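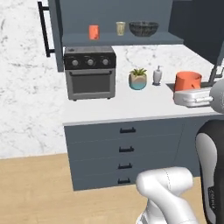

Our practice kitchen, with the robot arm over on the right by the sink.

How Do You Teach a Robot to Tidy a Kitchen?
By Evelien Schouten, Forkeck Robot Club

Hi! I'm Evelien, and I help out with the younger kids at Forkeck Robot Club. We meet after school in the room next to the library, the one with the squeaky door. Kids who visit for the first time always ask me where the kitchen is. They've seen it on our page, with the blue-gray drawers and the toaster oven and the cute little plant, and they want to see it for real.

Well, it lives inside a computer! Every bit of it, even the plant. The kitchen is a simulation (sim-yoo-LAY-shun), so it's a pretend place that a computer draws and runs, sort of like a video game level. The robot is in there too. We use a program called Drornik to do it, and this year our whole project is getting the robot to put dishes where they belong.

Why practice in a pretend kitchen?

Think about learning to ride a bike. You wobble, you fall over, you get up and try again. Robots need lots of tries too, and some of those tries go really badly. In our first month the arm knocked a bowl off a shelf so many times that Gangadharan (he's ten, and very good at sound effects) started making a crash noise before it even happened.

In a real kitchen that would mean a broom and a very grumpy grown-up. In a simulation you press the reset button and the bowl is back on its shelf. We ran 124 tries in one afternoon once, and all we had to clean up was our own snack crumbs.

There's another good thing about it. You can move stuff around really fast! One minute the pot is by the sink, and the next minute we've put it on the other side of the counter to see if the robot can still find it. If a robot only knows how to grab a cup from one exact spot, it hasn't learned very much yet.

What are the parts of a robot arm?

Hold your own arm out in front of you. Go on, I'll wait. Bend your elbow, then turn your wrist. The places where you bend and turn are called joints, and a robot arm has joints too. The hard pieces between them are called links. Your bones do a similar job.

Each joint has a motor to move it. In Drornik the motors are pretend, but the program still works out how they'd push and turn. When one joint moves, everything farther along the arm moves with it. Try it with your shoulder and watch where your hand goes. A teeny turn up at the shoulder can swing your hand a long way.

At the end of the arm is the gripper, the robot's version of a hand. Grippers don't usually look much like hands. Ours opens and closes and that's plenty for picking up a cup, if you line it up nicely. Lining it up nicely is the hard part, and I'd say we spend half of every meeting on it!

How does the robot know what to do?

It needs instructions, and they have to be very small ones. If I say "put the mug in the sink" to you, you know what I mean. You know what a mug is, and you know to let go of it at the end. (You'd be amazed how often we forget to tell the robot to let go.)

So our coach, Hülya Erdem, has us write the job out in steps first, on paper, with a pencil. This is Meenakshi's list for the mug job:

Find the mug.
Move the gripper close to it.
Slow down.
Close the gripper.
Lift.
Move over to the sink.
Go down.
Open the gripper.
Back away.

That list took her four goes. In the first version there wasn't any "lift," and the robot dragged the mug sideways across the counter and straight into the soap. Fixing a mistake in your instructions is called debugging, and everybody who writes code does it, all the time, even people who've been coding since before you were born.

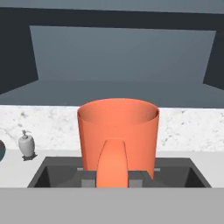
How do you know if it worked?

Look at that big orange mug, right there at the sink! Your eyes spot it in no time. It's upright, too, so you might be ready to cheer. A computer needs a rule to check, though, and somebody has to think the rule up.

Our first rule was "the mug is above the sink." Can you guess the problem? The robot could hold the mug up in the air over the sink and never put it down, and the computer would say hooray, all done. Sneaky! So we added a second rule, that the gripper has to be open, and then a third one, that the mug has to be staying still.

For our club challenge, each team gets 90 seconds for one job. A finished job is worth 50 points. You lose a few if you bump something on the way, and the faucet gets bumped a LOT. It stands up tall at the back of the sink, so the arm has to come in from the side or go over the top. Rhiannon's team drew both paths on the whiteboard and argued about them until home time.

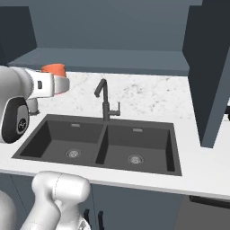 The gripper at the back corner of the sink, with something orange right up against it. Mind the faucet!

Try it at home: be the robot

You'll need a friend, a plastic cup, and a big bowl to be your sink. One of you is the robot and one is the programmer.

1. Put the cup and the bowl on a table, a little way apart.
2. The robot shuts their eyes and holds out one hand. Your thumb and one finger are the gripper, and those are the only fingers you can use.
3. The programmer gives tiny instructions, like "move left a little" or "close gripper." No touching the robot!
4. The robot does exactly what it's told and nothing else. If the programmer says "down" and forgets to say "stop," keep going until you reach the table.
5. Get the cup into the bowl, then swap places.

When you've both had a turn, put a tall bottle next to the bowl and play again. That's your faucet.

Words to know

Simulation: a pretend version of something, run by a computer.
Joint: a place where a robot arm bends or turns.
Link: a stiff piece between two joints.
Gripper: the part that grabs things.
Debugging: finding the mistakes in your instructions and fixing them.

If you play the robot game, write and tell us how many instructions you needed. Meenakshi's best is 14, and she'd love somebody to beat it.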